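Magazine > Photography > Features
News Reviews Features Technique Archive Subscribe

When the Studio Closes, Who Keeps the Negatives?

11/02/2015 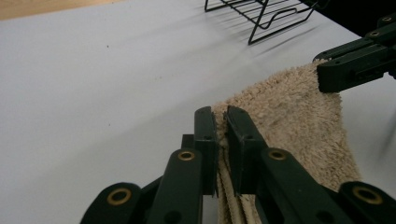 According to Sólveig Ásgeirsdóttir, the first thing people ask when a portrait studio closes is whether they can have their pictures, and the second thing is why they must pay for them. She has heard both questions many times since March, when the Lepik studio in Malstead turned off its lights after four decades of weddings, school portraits and passport photos.

She bought the contents of the back room. In it were 1,624 envelopes of negatives, most of them with a family name and a year in pencil, and a card index that stops in the middle of the letter R. She did not buy the building, the lamps or the name. Whether she bought the right to print the pictures is a question which took her and two lawyers most of the summer.

I went to Malstead because I had the same problem from the other side. My parents were married in a different town, by a different photographer, and when he retired the negatives were sold with his furniture. We have nine prints from that day. There must have been a hundred frames.

Many people believe that the customer who pays for a portrait owns it. The customer owns the print. The negative is normally the property of the studio, and the copyright is a third thing again, which may belong to the studio, to the photographer who was employed there, or to the heirs of one of them. In an old business these three things can easily travel in three directions. A box of negatives can be sold at an auction in one afternoon, but the copyright does not go with it unless somebody has written that it does.

In the case of Lepik, nobody had written anything. The first bill of sale was one page and said "photographic materials." The second one, signed in July, has four pages and names the copyright separately. Between the two papers Ásgeirsdóttir printed nothing, although there were already people on the phone asking.

"I told them to wait, and some of them were angry with me," she said. "One lady said to me, it is my face, how can it be your picture? I did not have a good answer. I still think she is a little bit right."

The lady has also some support from the law, but less than she hoped. In many places a person can object if her portrait is used in advertising, or in another public way which she did not agree to. This does not give her a claim on the negative. It only limits what the owner can do with it, and so the owner of a portrait archive has a strange kind of property -- she can keep it, she can be asked to store it carefully, and for most of it there is only one possible buyer in the world.

So far 311 families have written. A scan of one negative is cheap, but most people want the whole envelope, and for a wedding the price is 300 dollars including the negatives themselves. I asked if this was not too much. She showed me the bill for the dry storage and the acid-free sleeves, roughly 2,000 dollars already, and then the bill from the lawyers, which she asked me not to print.

There are other ways to do it. In Mokach, two hours to the north, the last owner put a notice in the newspaper and gave every customer six weeks to collect. The rest went to a company that recovers silver from old film. It was legal and it was fast. I spoke with a man there who was working abroad during these six weeks, and he has not forgiven it. Solero, a chain which bought several small studios in the nineties, kept the negatives for ten years, as was printed on the back of its receipts, and then destroyed them. I found one of these receipts at home. The line about ten years is in gray letters and I had never read it.

What should a customer do, then? If the studio still exists, ask now, and ask in writing. A photographer near the end of his career is often glad to sell an old envelope for a small sum. Ask for two things: the negatives or the files, and one sentence which gives you the permission to make copies. Without this sentence a careful print shop may send you home, also when you bring the negative in your hand. Keep the paper together with the pictures.

For digital work the situation is not much better. The files are on a drive, the drive is in a drawer, and the contract often promises nothing after the first year.

Ásgeirsdóttir is now at the letter H. The envelopes after R, for which there is no index card, she will open last.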